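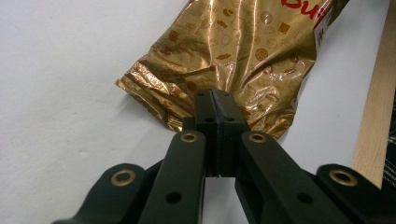
Robots at the packing table

Can a robot hold a bag of cookies? For you it is easy. For a robot it is hard work, and the people at Werkside, a packing company in the town of Drorkach, have to teach it.

A gripper is the hand of a robot. The black one in the photo has two fingers. At their tips is the thin end of a gold bag with small cookies and croissants printed on it. Foil is difficult to hold. It bends, it shines, and every bag gets different wrinkles. If the fingers press too much, the cookies break.

Before February, the workers lifted every bag by hand. In one day this could be more than 1787 bags, and their wrists hurt in the evening. Now the robot takes many of the bags. Two workers learned a new job: they show the gripper how to hold things, and they check the boxes.

Some people at Werkside like the new job. Others miss talking together at the long table. What would you like better?

New word: foil is a very thin sheet of metal.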